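Tue 17 February

Second go at the fish stew from Genivaldo Pimentel's class. I used coley this time, 331 g of it, cut into big pieces and left in lime juice, salt and crushed garlic for 20 minutes. Last week I gave it an hour and the outside went chalky.

Onion and peppers first, low heat, lid on. Then tomatoes, then a tin of coconut milk from Ravetti - the full-fat one, shaken hard before opening. It simmered for 40 minutes before the fish went in, longer than his notes say, but the sauce was still thin at half an hour.

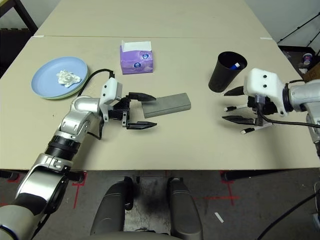 Coriander stalks went in with the onion, leaves at the end. I left out the palm oil as the shop had none and used sunflower oil with a pinch of paprika. The colour was paler than his. The taste was close enough, though it wanted more chilli.

Rice was a bit wet. Less water next time.

M. had two bowls and said it beat the first one. There's one portion left in the fridge for tomorrow's lunch. Need limes, rice and more garlic. Ask Genivaldo on Thursday where he buys his palm oil - I think he said Mrema, but I didn't write it down.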